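Vanity Tidying - data card

Lustholm set, release 2
Last edited September 14, 2025
Maintainer: Woo-jin Pyo

Summary

This set covers the clearing and resetting of small items on a dressing table. It holds 2630 episodes, of which 2390 passed review and are in the main split. The remaining episodes are in the folder called held and should be left out unless you want to look at failed placements.

Every episode in the Lustholm set is about the same kind of job: things on a vanity top get picked up, moved or put back where they belong. There is no drawer work and no cleaning of glass. Those were planned for the Pilasthorpe set, which uses a different table and has its own card.

The furniture

The table is a white vanity with a scalloped front edge, so the edge curves in and out along its length. This matters for placement. An item set down close to the front can sit over one of the inward curves, and the annotators were told to mark any placement that ended with part of the base off the surface. The mirror is oval and stands on the tabletop. 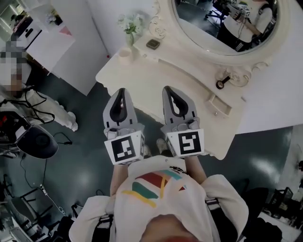 Placement labels use the tabletop only. We do not label positions on the floor, and an item that falls is marked "dropped" with no location. If it was picked up again in the same episode, the label is "dropped, recovered".

Items

The regular items are a small clear vase with white flowers, a small cup and a small flat box. Some episodes add a comb, a hand cream tube or a folded cloth. The full list is in items.csv, with the short name used in the labels next to the plain name.

The vase is the item most likely to cause trouble. It is light and the flowers make it top-heavy, and a clear vase is hard to outline. Outlines for the vase were drawn by hand in 1000 episodes. In the others they were filled in by the Bumska labeling tool and then checked. The column outline_source tells you which is which.

The flowers shift in the vase between episodes. They are treated as part of the vase and do not have their own label.

The mirror

The mirror shows a good part of the room, including people, chairs and the upstairs railing. Reflections are not labeled. If an item can be seen both on the table and in the glass, only the one on the table gets an outline. Early annotators did not always follow this rule - the July fixes removed the extra outlines we knew of, but a few may be left.

The carved part of the mirror frame is one label, mirror_frame, including the scrolls and the crest. We tried splitting it and dropped the idea after the annotators could not agree on where a scroll ended.

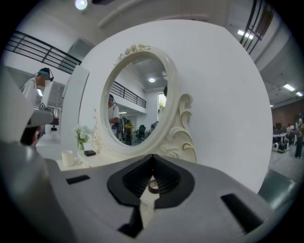

Mirror and tabletop items, with the room reflected in the glass.

Task wording

Each episode has one line of instruction written in plain English. Typical lines:

Move the cup next to the vase.
Put the box down flat near the mirror.
Bring the vase to the left side of the table.

Left and right are always given as seen by a person facing the mirror. In release 1 this was mixed, and 10 episodes had the sides swapped. They have been corrected.

Files

episodes: one folder per episode, numbered
labels: outlines and placement labels
items.csv: item names
notes.txt: remarks from review, unsorted
held: episodes that did not pass

Known problems

The white cup is hard to make out against the white tabletop in bright light. Check the outlines before you use them for anything that needs a tight edge.

The box was sometimes put down on its side. These episodes passed review if the instruction did not ask for it to be flat.

Stüber is the name of an older table layout that still turns up in notes.txt. It can be ignored, as no episodes from it are included.

Corrections

Send the episode number and a short note on what is wrong to Woo-jin Pyo. Please do not send edited label files, as they cannot be merged with the current version.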